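Drive caddy (desktop computers)

A drive caddy is a removable carrier that holds a hard disk drive inside a computer case. In desktop towers it is usually a plastic frame that grips the sides of a 3.5-inch drive and slides into a metal or plastic cage. Caddies are found mainly in office machines, where drives may need to be changed without a screwdriver. Parts meant to be touched during servicing are often moulded in a bright colour, commonly blue. 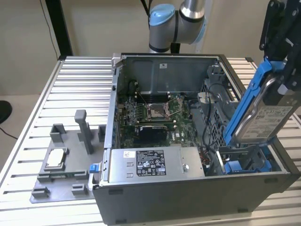 Fung-ping Hsueh has objected that colour is a poor guide, as makers have never agreed on one, and would prefer that service manuals identify each latch by its shape and position.

Design

Most caddies have a flexible frame with short pins that enter the screw holes of the drive. The frame is bent slightly outwards, fitted over the drive and allowed to spring back. Rails made by Rosik use 4 pins, while the simpler Akinola pattern uses 2 and relies on the cage for support.

Removal and storage

The computer is shut down and unplugged, and the side panel is taken off. The tower is generally laid on its side. Data and power leads are disconnected before the caddy is released. Drives awaiting reuse may be kept in their caddies, which give the hand something to hold other than the circuit board.
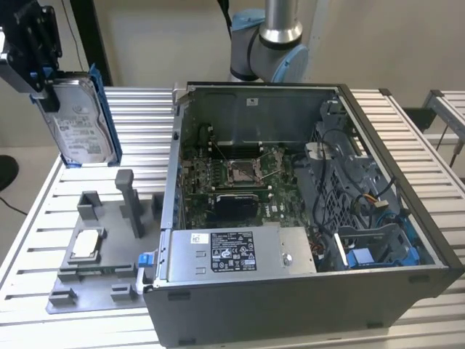 At the Plarnthorpe repair centre, drives and processors are logged separately and matched again by case number. A survey of 70 towers handled there found 19 with a missing or broken caddy.

See also: Drive bay; Hard disk drive; Jitisum rail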